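How do you get a shared meeting table cleared at the end of the day?
Posted in Office and Workspace, Vandville Community Help

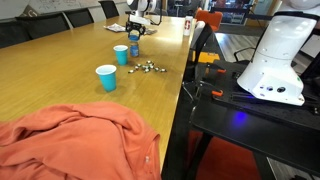
We have one long wooden conference table at Sundo and everybody uses it for everything. I love that table! It has a glossy honey-colored grain and it makes the whole room feel warm. But by five o'clock it has cups on it, a can, crumpled paper, little metal bits, somebody's orange top hanging over the corner. I'd like a quick routine that people will really follow. Also, what do you wipe a glossy wood top with? I'm scared of making it cloudy.

Consuelo Quispe
April 5, 2018

Eliécer Carhuamaca

Oh, I enjoy this kind of problem! We had the same thing in our shop on Cáceres and what fixed it was a tray. One big shallow tray at the end of the table, and whatever is left at closing goes in it, clothes go on a hook by the door, trash goes out. Takes 2 minutes if you don't stop to sort anything (sorting is for the morning).

Small metal pieces are the ones I'd go after first. Slide a nut or a screw across a shiny finish and you'll have a scratch to look at forever. Pick them up, don't sweep them with your hand, and give them a jar with a lid. We keep ours in an old jam jar and it's been wonderful.

For wiping: soft cloth, barely damp, a drop of dish soap, go with the grain and then dry it right away with a second cloth. Try it on a corner first. Skip the spray polish, it builds up. And coasters! Cups leave rings faster than you'd think.

Casari

push the chairs in too, makes it look 100 times better even if the table is still a mess lol

Consuelo Quispe

Thank you both! Got a tray at lunch and the jar is already on the shelf. Still hunting for a hook that will hold on a painted wall without drilling, so if anyone has one they like, please tell me.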